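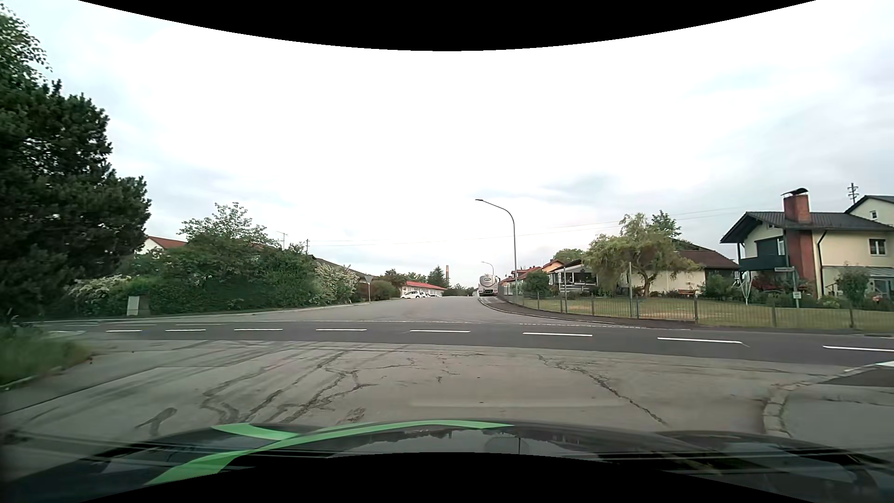 Gavia amplía su programa de formación para conductores de reparto rural

Plisatstead, julio — La empresa de mensajería Gavia abrirá en septiembre 41 plazas nuevas en su programa de formación para conductores de reparto rural. El curso dura 122 horas y se imparte en el centro que la compañía comparte con la aseguradora Lindier a las afueras de Plisatstead.

El programa se dirige a personas con permiso de conducir en vigor y sin experiencia previa en el sector. El temario incluye planificación de rutas, carga y sujeción de bultos, atención al cliente y primeros auxilios. Las prácticas se hacen en carreteras comarcales, siempre con un instructor a bordo.

«En los pueblos pequeños los pedidos llegan tarde porque faltan conductores que conozcan la zona», explica Nobuhle Mokgethi, directora de operaciones de Gavia. «Queremos contratar a gente que ya vive allí.»

Ruan Botha, responsable de formación, señala que el horario se ha adaptado a quienes trabajan por las mañanas: las clases teóricas empiezan a las 16:00.

La matrícula cuesta 300 euros y se devuelve íntegra a quienes terminen el curso. Lindier financiará 32 de las plazas —las reservadas a mayores de 45 años y a desempleados de larga duración—, que no tendrán coste alguno.

Las solicitudes pueden presentarse durante todo el mes de agosto en las oficinas de Gavia.

Contacto de prensa: Ingeborg Sauerland, departamento de comunicación de Gavia.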